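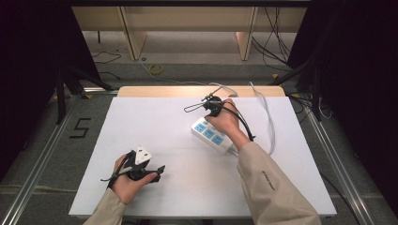
Bitthorpe Plug and Power Strip Set

README, last changed 8 December 2025

A small collection of recordings about one household job: putting a plug into a power strip. It was made at the Bitthorpe site and is kept by Tikidach.

Contents

There are 121 recordings, each around 18 seconds long. They are sorted into 6 folders by the starting position of the strip. Folder 4 was redone in July after the first copy was damaged, so its file names end in "b".

Items on the table

Power strip – white, with light-blue socket panels in a row and a white cord.
Plug – white, three-pronged.
Board – white and matt, laid over the table top. A light wooden board lies under it and shows along the far side.

The strip is not connected to the mains in any recording. It may lie at any angle, and the cord is left however it falls.

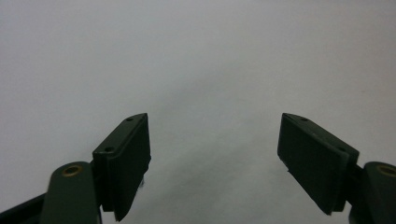

Labels

Each recording has one line in labels.csv: folder, file name, socket used, result. The result is "in", "part" or "missed". Sockets are counted from the cord end – older Jistinia lists count from the other end, so check before merging the two.

Known problems

Two rows in folder 2 have no socket number. White items on a white board can be hard to pick out in bright light.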